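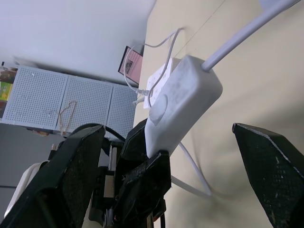
Mamusby techno single gets a second life on vinyl

Gisport, the label that once pressed a record with the same track on both sides and called it a concept, is reissuing Posodness by the Mamusby duo Ó Riain. The first run was 98 copies, most of which went to people who already knew the duo. This time there will be 1,000, out in May.

The new pressing keeps the original eleven-minute mix and adds a dub on the flip, made from the same tapes with most of the tune taken out.

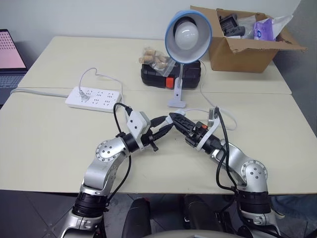 It also restores the long hiss before the first kick drum, which an earlier download version had tidied away, to the fury of 3,232 people who signed a petition. Gisport says it had no idea the record had that many listeners – the sales figures certainly gave no hint of it.

The sleeve is plain grey again. The label looked into a full-colour one and then looked at the price.

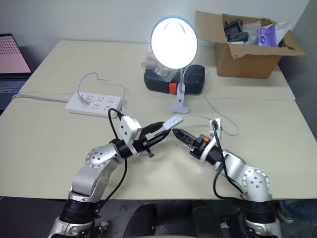 Will there be a digital version?
Gisport plans to put both sides up for download a month after the vinyl comes out, hiss included. Orders are limited to two copies each, and shops in Mamusby will have theirs from 9am.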